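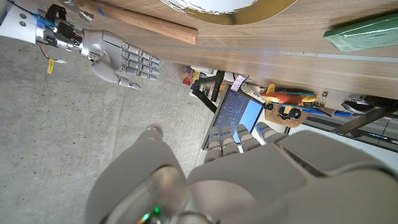 Part 2: Sharpening and Re-handling Your Garden Hoe

Wednesday, June 28, 2023 - by Vigfúsdóttir

We use cookies to remember your settings. By staying on this site you agree to our cookie policy.

If you've come straight from Part 1, your hoe head should be clean, dry and free of last year's mud. If it isn't, go back and do that first, please! I once tried to file a blade that still had clay on it and clogged up a good file in one evening.

Part 2 covers putting an edge on the blade and fitting a new handle. I'm working with the Rondwood long hoe, the one with the tapered socket and a single screw through the side. If yours has a ferrule and a tang instead (most of the older Clevham ones do), do steps 1 to 6 the same way and then skip to Part 3 for the handle.

Sharpening the blade

1. Clamp the head in a vise with the bevel facing up. Snug is plenty - I've bent a thin blade by cranking down on it.

2. Find the old bevel. On mine it's on the inside face, the side that looks back at you when you're hoeing. Color it in with a marker.

3. Take a flat mill file and push it away from you across the bevel, following the angle that's already there. Lift the file on the way back.

4. After a few strokes, look at the marker. If it's gone only at the top, you're holding the file too flat, and if it's gone only at the very edge you're too steep. Adjust and go again until the whole bevel is bright.

5. Flip the head and take one light pass flat across the back to knock off the burr.

6. Wipe the blade down and rub on a little oil. I use whatever is in the shed.

Caution: wear gloves for all of this. A hoe doesn't look like much of a blade until you run your thumb along it, so don't.

Note: I don't bother with stones on a hoe. I tried going up to 800 grit, and then (because I was having a nice afternoon) all the way to 3000, and it was beautiful for maybe ten feet of gravelly soil. The file edge is fine.

Fitting the new handle

7. Back out the old screw. If it won't budge, give it a drop of penetrating oil and go have lunch.

8. Knock out whatever is left of the old handle. A stub that's snapped off inside can usually be drilled and then picked out in bits with an old screwdriver.

9. Check the new handle before you do anything to it. Sight down it like a pool cue, and look at the grain, which should run along the length and not wander off the side halfway down. I sent two back to Skekmont last spring for exactly that, and they swapped them without any fuss.

10. Shave the end to match the taper of the socket. A rasp is slower than a knife but a lot more forgiving. Test the fit often, and stop when there are 2 inches left to go in.

11. Set the head on loosely, turn the whole thing over so the head hangs at the bottom, and rap the top end of the handle with a mallet. The head climbs up the handle by itself. I still think this is magic.

12. Drill a pilot hole through the socket and put in a new screw. Don't reuse the old one, it's tired.

Caution: don't skip the pilot hole. I've split a brand new handle at this very step and said some things the neighbors heard.

Finishing

13. Sand off any varnish where your hands go. Shiny handles give me blisters, plain oiled wood doesn't.

14. Rub in boiled linseed oil with a rag, leave it 5 minutes, and wipe off everything that hasn't soaked in. Do a second coat the next day, and another one in July if the wood looks gray and thirsty.

Caution: oily rags can catch fire by themselves when they're balled up. Spread them out flat outdoors to dry, away from anything that burns, before you throw them away.

Part 3 has the tang handles, plus what to do about a wobbly ferrule.

Contact | Copyright 2023 | Back to top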